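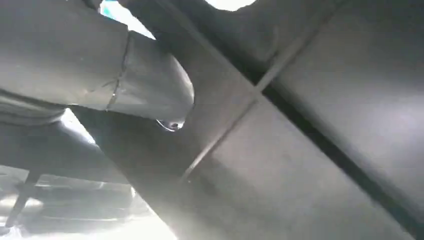 진타나 캄판

소식 > 보도자료 > 출간

인쇄하기 | 이메일로 보내기

우르보나이테 출판사, 요리책 『드라턴의 부엌』 출간… 10월 21일 일요일 버스소프에서 출간 기념 점심 모임

안녕하세요, 우르보나이테 출판사에서 편집과 홍보를 같이 맡고 있는 진타나 캄판입니다. 보도자료를 원래 이렇게 쓰면 안 된다는 건 저도 압니다. 첫 문단에 누가 언제 어디서 무엇을 했는지 다 넣어야 하잖아요. 그래서 넣겠습니다. 저희 출판사가 드라턴 지역 가정 요리를 모은 책 『드라턴의 부엌』을 10월 21일 일요일에 냅니다. 같은 날 낮 열두 시, 버스소프 옛 곡물시장 건물 2층에서 책에 나온 음식을 함께 먹는 자리도 엽니다. 필요한 건 다 들어갔으니 이제부터는 편하게 쓸게요!

이 책은 종이 상자에서 나왔습니다. 드라턴에서 오래 잡화점을 했던 요하네스 판 베이크 씨 댁에 손으로 쓴 요리 카드가 있었거든요. 잡화점 계산대 옆에 통을 하나 두고, 손님이 집에서 해 먹는 음식을 카드에 적어 넣으면 다른 손님이 베껴 갈 수 있게 한 겁니다. 어떤 분은 반듯하게 재료와 분량을 적었고, 어떤 분은 "양파 많이. 더 많이." 이렇게만 적어 두셨어요. (이 카드는 책 뒷면 날개에 그대로 실었습니다. 제가 제일 좋아하는 카드예요.) 가게는 문을 닫았지만 카드는 댁 창고로 옮겨졌고, 저희가 받아서 한 장씩 정리해 보니 모두 3,322장이었습니다.

3,322장을 다 책에 넣을 수는 없었습니다. 같은 완두콩 수프가 정말 많았어요. 훈제 돼지 뼈를 넣는 집, 안 넣는 집, 월계수 잎을 꼭 두 장만 넣으라는 집, 월계수 잎은 절대 안 된다는 집. 저는 처음에 하나만 골라 싣자고 했다가 공저자인 욜란디 발로이 씨에게 한 소리 들었습니다. 욜란디 씨 말을 그대로 옮기면 이렇습니다. "완두콩 수프가 하나면 그건 드라턴 책이 아니에요. 적어도 우리 이모네 골목이랑 강 건너는 따로 실어야죠." 그래서 결국 완두콩 수프만 네 가지가 들어갔습니다. 네 가지를 다 끓여서 먹어 본 결과 저는 강 건너 쪽입니다. 욜란디 씨는 아직 이 사실을 모르고, 이 보도자료로 알게 되실 것 같네요.

책은 7개 장으로 되어 있습니다. 수프와 죽, 밀가루 반죽, 콩과 뿌리채소, 생선, 고기, 절임, 그리고 단것. 처음 기획안에는 계절별로 나누자고 적혀 있었는데요, 카드를 읽어 보니 드라턴 사람들은 겨울에도 여름 음식을 잘만 해 드시더라고요. 절임이 워낙 많아서 그렇습니다. 오이, 양배추, 풋토마토, 자두, 심지어 삶은 달걀까지 식초에 넣습니다. 절임 장이 책에서 가장 두껍습니다. 교정지를 보던 마오 시멍 씨가 점심시간마다 식초 냄새가 나는 것 같다고 했을 정도예요.

마오 시멍 씨 이야기를 조금 더 할게요. 이번 책의 분량 환산을 전부 맡아 주셨습니다. 옛날 카드에는 "커피잔으로 하나", "잼 뚜껑으로 둘", "주먹만큼" 같은 단위가 아무렇지도 않게 나옵니다. 누구 커피잔인지가 문제인데, 판 베이크 씨가 당시 가게에서 팔던 잔을 아직 부엌에서 쓰고 계셔서 그걸 빌려 왔습니다. 잔에 밀가루를 담아 저울에 올리고, 다시 담아 올리고, 설탕도 하고 보리도 했죠. 책 맨 앞의 환산표가 그렇게 나왔습니다. 주먹은 끝내 환산하지 못했습니다. 표에도 그냥 "주먹"이라고 적혀 있으니 각자 손을 쓰시면 됩니다.

음식은 전부 실제로 만들어 봤습니다. 클래드빌에서 식당을 하는 끼에우 끄엉 셰프가 쉬는 날마다 주방을 열어 주셨고요, 저도 감자 껍질은 원 없이 벗겼습니다. 끄엉 셰프는 드라턴 음식이 처음이라 카드에 적힌 대로만 따라 했는데, 오히려 그게 도움이 됐어요. 욜란디 씨처럼 먹고 자란 사람은 반죽을 "될 때까지" 치대라고 하면 그냥 알아듣습니다. 끄엉 셰프는 못 알아들으니 시계를 봤고, 덕분에 책에는 몇 분인지가 나와 있습니다. 보리 만두는 세 번 망했습니다. 첫 번째는 터졌고 두 번째는 돌덩이였고 세 번째는 뭐가 잘못됐는지 지금도 의견이 갈립니다. 네 번째 반죽에 사워크림을 한 숟갈 넣었더니 비로소 카드에 적힌 "귓불처럼 말랑한" 상태가 됐습니다. 사워크림은 원래 카드에 없던 재료라서 책에는 따로 표시해 두었습니다.

실패한 음식도 책에 있냐고요? 한 가지 있습니다. 청어와 사과를 켜켜이 쌓아 굽는 음식인데, 저희 네 사람 중 세 사람이 별로라고 했습니다. 그런데 판 베이크 씨가 한 접시를 다 드시고는 바로 이 맛이라고 하셔서 뺄 수가 없었습니다. 생선 장 마지막에 있으니 용기 있는 분들은 만들어 보시고 편지 주세요. 사과는 신 것으로 하시고요.

요하네스 판 베이크 씨는 책 앞에 짧은 글도 써 주셨습니다. 한 부분만 옮깁니다. "카드를 받을 때 돈을 낸 사람도 받은 사람도 없었습니다. 연필은 자주 없어졌습니다. 누가 가져갔는지 짐작은 하지만 적지 않겠습니다." 글 전체가 이런 식이라 편집할 게 없었어요. 쉼표 하나 고쳤다가 도로 돌려놓았습니다.

13년 전에 저희 출판사가 처음 낸 책도 얇은 요리책이었습니다. 빵 이야기만 모은 소책자였는데, 표지에 오타가 있었죠. 그 뒤로는 산책 안내서와 지역사 책을 주로 냈고 요리책은 무서워서 미뤄 왔습니다. 숫자 하나 틀리면 누군가의 저녁이 망하니까요. 이번에는 9월 내내 소금 숫자만 따로 봤습니다. 그래도 틀린 게 나오면 알려 주세요, 바로 출판사 소식란에 올리겠습니다.

이제 점심 모임 이야기입니다. 버스소프 옛 곡물시장 2층 큰 방에서 열두 시에 시작하고, 자리는 50석입니다. 긴 식탁에 모르는 분들과 섞여 앉게 되는데 이건 일부러 그렇게 했습니다. 차림은 강 건너식 완두콩 수프(네, 제가 골랐습니다), 보리 만두, 양배추 절임과 자두 절임, 그리고 양귀비씨 케이크입니다. 고기를 안 드시는 분은 예약하실 때 적어 주세요. 만두소를 버섯으로 바꿔 드립니다. 이 수프에는 뼈가 안 들어가니 그대로 드시면 됩니다. 밀가루를 못 드시는 분께는 죄송하게도 이번 차림이 잘 맞지 않습니다. 콩과 뿌리채소 장에 드실 만한 게 많으니 책으로 만나 뵈면 좋겠습니다.

식사 중간에 욜란디 발로이 씨가 카드 몇 장을 골라 소리 내어 읽습니다. 억양까지 그대로 읽어 주시기로 했어요. 끄엉 셰프는 만두 빚는 법을 식탁에서 보여 드리고, 원하시면 직접 빚어 보셔도 됩니다. 앞치마는 가져오시는 게 좋겠습니다. 판 베이크 씨도 오십니다. 사인을 부탁드리면 본인은 쓴 게 없다고 하실 텐데, 한 번 더 부탁하시면 해 주십니다.

집에 요리 카드나 공책이 있는 분은 들고 오세요. 드라턴 것이 아니어도 괜찮습니다. 입구 옆 탁자에서 마오 시멍 씨가 받아 읽고, 허락해 주시면 그 자리에서 베껴 적은 뒤 원본은 바로 돌려드립니다. 다음 책을 하겠다는 약속은 아닙니다. 아직 사장님께 말씀도 안 드렸어요. 그냥 읽고 싶어서 그럽니다.

원본 카드 일부는 행사 뒤에 클래드빌에 있는 저희 사무실 1층에서 보실 수 있습니다. 문 여는 시간이 들쭉날쭉하니 전화 한 통 주고 오시면 헛걸음을 안 하십니다. 기름 얼룩이 진 카드가 꽤 있는데 닦지 않고 그대로 두었습니다. 튀김 카드일수록 얼룩이 큽니다.

기자분들께 드리는 말씀도 몇 가지 적습니다. 서평용 책은 요청하시면 우편으로 보내 드립니다. 욜란디 발로이 씨와 끼에우 끄엉 셰프는 인터뷰가 가능하고, 셰프는 점심과 저녁 장사 사이 시간에만 전화를 받습니다. 판 베이크 씨는 전화보다 편지를 좋아하시니 질문을 적어 저에게 주시면 전달하겠습니다. 답장은 연필로 옵니다. 레시피는 한 매체에 두 가지까지 실으실 수 있고, 책 제목과 출판사 이름을 같이 적어 주시면 됩니다. 완두콩 수프를 실으실 경우에는 어느 쪽 수프인지 꼭 밝혀 주세요. 부탁드립니다.

책은 버스소프와 클래드빌의 서점에서 사실 수 있고, 점심 모임 자리에서도 팝니다. 모임 예약은 출판사 사무실로 전화하시거나 엽서를 보내 주시면 되고, 성함과 인원, 고기를 드시는지만 적어 주세요.

문의: 우르보나이테 출판사 편집부 진타나 캄판

분류: 출간 소식, 음식과 살림, 지역 행사

인쇄하기 | 이메일로 보내기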